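Start | Werkstatt | Schlösser | Kontakt

Messing-Vorhängeschloss wieder gängig machen

Lesezeit: 2 Minuten

Bügel hakt, Schlüssel dreht schwer? Meist nur Dreck und altes Fett. Geht schnell, auch ohne Vorkenntnisse.

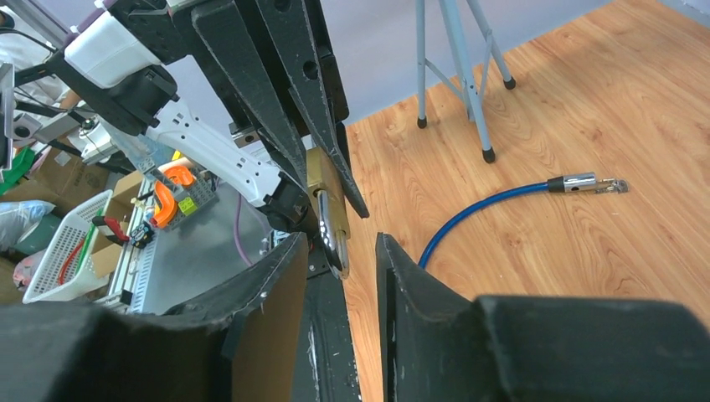

Was man braucht

Graphitpulver, alter Lappen, weiche Zahnbürste, Wattestäbchen. Für den Bügel ein Tropfen dünnes Öl. Bei matten Bügeln Stahlwolle 0000, sonst weglassen, gibt Kratzer auf dem Chrom.

So gehts

1. Schloss aufschließen, Bügel ganz raus bis Anschlag. Dann zur Seite drehen.
2. Öffnung nach unten, paarmal auf den Handballen klopfen. Sand raus.
3. Schlitz ausbürsten. Trocken! Kein Wasser, kein Spüli.
4. Wenig Graphit in den Schlitz. Schlüssel rein, raus, 11 mal. Abwischen, nochmal.
5. Bügellöcher mit Wattestäbchen putzen, ein Tropfen Öl, auf und zu.
6. Messingkörper mit dem Lappen polieren, wers glänzend mag. Patina schadet nicht.

Kein Salatöl nehmen, verharzt. Und Graphit und Öl nicht im selben Schlitz mischen, gibt ne Paste. Hab ich bei einem alten Kerken gemacht, war danach hin.

Klemmts immer noch: Schlüssel anschauen. Verbogen oder abgenuzt, dann Ersatzschlüssel probieren. Danke an Ruth Inga für den Tipp mit der Zahnbürste.

Kontakt: Segundo Castaño, Werkstatt Civley | © Civley | nach oben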